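In praise of the cable strap

Ask people who work with humanoid arms what they spent last month on and they'll tell you about grasping. Ask what they spent their evenings on and you'll get a different answer: screws, straps, connectors, and the bit of black cable that always seems to be a finger's width too short. I love this part of the job, and I think it deserves far more of our attention than it gets.

Our two-armed machine at Pluvumthorpe works at a washbasin set into a marble counter. Toothpaste, toothbrush, cup, tap. You couldn't ask for a better spot to find out how well you've put a robot together, as everything is slippery or thin and the arms have to go right across the basin to reach anything at the back. 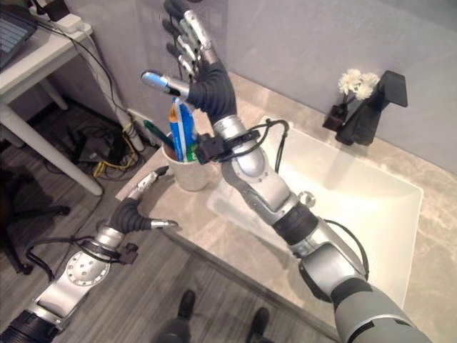
Right hand up by the toothpaste, left hand open at the counter edge, cable loops at the wrist.

Those loops took us longer to get right than the whole of the shoulder. Torquil Hepburn, who taught me most of what I know about wiring, ran the first set tight to the forearm, and very smart it looked too. Then the wrist turned over for the first time and pulled a plug half out of its block. The second set was so generous that it caught on the tap. What we have now is the third go, and it's ugly and it works!

I'd like every team to write down its slack the way it writes down its joint limits. Ours is on a card at the bench at the Manbridge workshop: wrist at full turn, elbow straight, then strap. In that order, every time. Ayanda Adams added a line in September saying to do it again with the hand closed, and she was quite right.
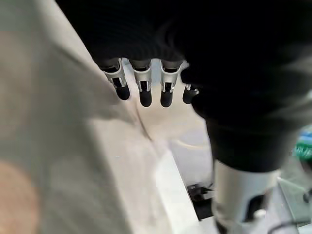

Fingers need their own routine, and mine is to look at them before I touch anything. I do it with the hand hanging and the palm down, and I start at the knuckles. The silver brackets have a pin you can see from the side, and the cut-outs let a bit of light through, so a bracket that has begun to lean shows up against its neighbours. After that come the black fingertips, which I go over with a dry cloth and a thumbnail. We do this check every 300 grasps. The old rule was 2,000, carried over from a gripper at Istov that had far fewer parts to go wrong, and we were finding things much too late.

People say that's fussy. The whole check takes me 7 minutes with the kettle on, and in one run of 415 grasps it found two pins on their way out – either of which could have cost us an afternoon.

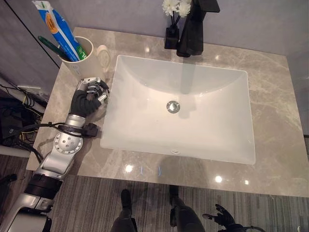
The other complaint I hear is that a proper machine shouldn't need so much looking after. I don't buy it. Nobody says that about a lathe or a church organ. A hand with this many joints is a lovely thing, and it'll tell you how it's getting on if you give it the chance.

Where I do think we go wrong is in who gets to do the looking. At Matlala, where I spent a spring, the people who ran the arm and the people who mended it sat on different floors and talked by form. A strap could slip at ten in the morning and still be slipped at four. Put the spanner and the keyboard on the same desk, I say, and let whoever is running the arm stop it for a loose strap without asking.

And teach the newcomers this first! Start them on a wrist, with a bag of straps and a good lamp, and let them get it wrong twice as we did. The grasping can wait a week. 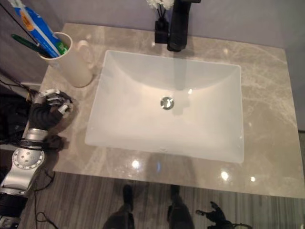

Hand at the front-left corner of the counter, strap and joint plate in view.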